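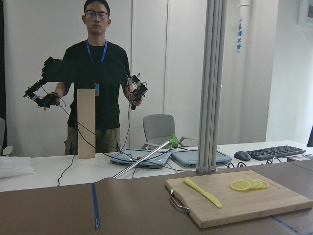

Two trays side by side, a keyboard, a mouse and plenty of cable: a white desk in the middle of a working day.

A clear desk is the wrong thing to ask for

Sunday, October 22, 2023
By a staff writer, Tarley Review

Our office brought in a clear desk rule in April. At the end of each day every surface was to be bare except for the monitor, the keyboard and the mouse, and anything else was to go in a locker or a drawer. The rule came with new lockers from Adari and a laminated sheet in the tearoom. I followed it for six months and I think it should be dropped.

I should say that I am not a messy person. I fold towels, I rinse tins before they go in the recycling, and I don't like crumbs. I started out in favour of the rule. What changed my mind was watching where the time went, and noticing that the people who did mostly screen work hardly felt it, while the people who worked with things on their desks felt it every day.

A desk does two jobs. It stores things and it holds work in progress. Clear desk rules are written by people who have the first job in mind. A stapler, a stack of old invoices and a mug with pens in it are being stored, and they can go somewhere else without anybody losing a minute. A half-finished repair or a set of samples laid out in order is different. The layout is part of the work. If you put it in a locker you have to make it again in the morning, and if you make it slightly wrong you may not find out until the afternoon.

The light-blue trays at the top of this page are my idea of a fair settlement. They are plain things with a grey rim, pushed up next to each other on the desk. The left one has a small red object in it, and a few dark cables lie over it. A tray like that gives a job an edge. Anyone walking past knows that what is inside it belongs together and should be left alone. When the desk is needed for something else, the tray can be lifted off with its contents in place, and put back the same way.

Compare that with a drawer. Things in drawers slide to the back, small things fall under big ones, and two jobs put into the same drawer become one pile. I have lost more screws in drawers than I ever lost on a desktop. Lockers are worse again, being tall and narrow and made for bags and coats.

I put all this to our office manager, who answered that trays collect rubbish. This is true. I have seen a Graveo letter tray on the second floor that contained a banana sticker, a dead battery and a conference lanyard from before I was hired. But a tray full of rubbish takes a minute to empty over a bin, and the same rubbish spread across a desk takes a good deal longer. It also has an owner, or at least a position, and you can ask the person sitting nearest to deal with it.

The strongest point on the other side is cleaning. Cleaners can't wipe a desk that has things on it, and they have every right to refuse to touch other people's work. I used to clean offices as a student, at the old Yeoh building, and I remember standing in front of desks with a cloth in my hand and no idea what I was allowed to move. Most of us moved nothing. The desks with trays were easy, though. You picked up the tray, wiped, and put it down again. If we want desks wiped properly we should be telling people to keep their loose work inside something with sides.

Then there are the cables, which no rule in any office I've worked in has dealt with sensibly. Ours says they must be "concealed". People conceal them by shoving them behind the monitor or winding them around the desk leg, and then somebody crawls underneath when a keyboard stops responding. I would sooner see black cables coiled on a white desk, where I can follow each one with a finger. A cable that gets unplugged every day has no business being hidden. The ones that stay put all year, all 52 weeks of it, can be tied underneath and forgotten.

The white desktops themselves are part of the trouble. A white surface shows everything. A timber desk with a few things on it looks used, and a white one with the same things on it looks like a complaint waiting to be made. Crumple up a bag and leave it on white laminate and it catches the eye from the doorway, even with far bigger items beside it. I suspect a lot of clear desk rules began with white desks and would never have been thought of in an office with brown ones. Nobody is going to replace the furniture over it, but managers might keep it in mind when they are deciding whether a room is untidy or just pale.

As for bags and wrappers, they should go in the bin, and I have no argument to make for them. A rule that said "no rubbish on desks" would have everyone's support and could be written on a sticky note.

Cost comes up as well. The lockers on our floor came to 600 dollars a bay, with freight on top. Shallow trays, bought in a box, would have done the job for a fraction of that, and we could have kept the wall where the lockers now stand. It used to have a bench against it where people put parcels. The parcels now go on the floor beside the printer.

My proposal is a short one. Each desk gets two trays, one for the job being done now and one for the job after it. Anything inside a tray may stay out overnight. Anything outside a tray, apart from the keyboard, mouse and monitor, gets put away or thrown out before you leave. If your work won't fit in two trays you ask for a bench, and the office finds you one. Each desk is left with a clear strip 60 centimetres wide, enough to open a laptop or sign a form, and the rest of the surface is yours.

There will be desks this doesn't suit. Anything that stands up tall won't go in a tray, and nor will anything clamped or bolted in place. Those desks should be left out of the rule altogether, and the people who use them should be trusted to say when a job is finished. They generally know.

I've stopped using my locker for work, and it now holds an umbrella and a spare pair of shoes. My two trays stay on the desk at night, under a tea towel on Fridays. I have had one reminder about it so far.

More in Opinion
The case for a proper tearoom table
Why hot desks need name cards
Bring back the parcel bench
Letters: your replies on office chairs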